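Zwischenstand September, Projekt Nelell
An: Myfanwy Nicholas
Von: Meron Lencho

Kurz vorab, ausführlicher Bericht folgt wenn Eskil die Logs durch hat.

Stand: Faltversuche liefen bis zur Störung planmäßig, 2.000 von 4.000 Durchgängen erledigt. Seitdem nur Einzelbetrieb unter Aufsicht.

Störung: Greifer rechts hat beim Spannen nicht geöffnet, obwohl Befehl raus war. Linker Arm zog weiter. Tuch gerissen, rechter Arm aus der Nullage gedrückt, Schutzabschaltung kam erst nach 5 Sekunden. Viel zu spät. Niemand verletzt, Llinos stand am Not-Halt und hat gleichzeitig gedrückt.

Ursache nach jetzigem Stand: Die Kraftgrenze aus der Gruvix-Steuerung galt pro Arm, nicht für beide zusammen. Halten beide dasselbe Tuch, sieht jeder Arm für sich noch gute Werte. Dazu Aussetzer in der Signalleitung zum Greifer, Stecker war lose. Eskil hat ihn getauscht, Fehler seitdem nicht wieder aufgetreten, heißt aber noch nichts.

Gemacht: Geschwindigkeit beim Spannen auf 30 Prozent runter. Gemeinsame Kraftgrenze eingebaut, Test läuft. Kabel an beiden Armen kommen noch dran, die Schlaufe am linken Ellbogen ist mir zu groß.

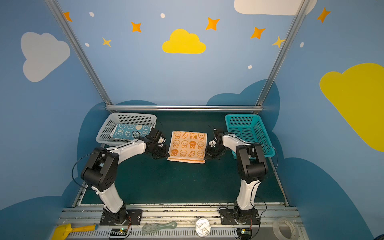
Wann läuft der Dauerbetrieb wieder?
Erst wenn die gemeinsame Kraftgrenze abgenommen ist und die Abschaltung unter einer Sekunde liegt.

Offen: Ersatzgreifer von Ruddock, Liefertermin unbestätigt. Mehrkosten kann ich noch nicht beziffern, Caradog holt das Angebot ein. Brauche von Ihnen die Freigabe für die Verlängerung, möglichst vor Monatsende, sonst steht die Zelle leer und wir zahlen trozdem Miete.

M. L.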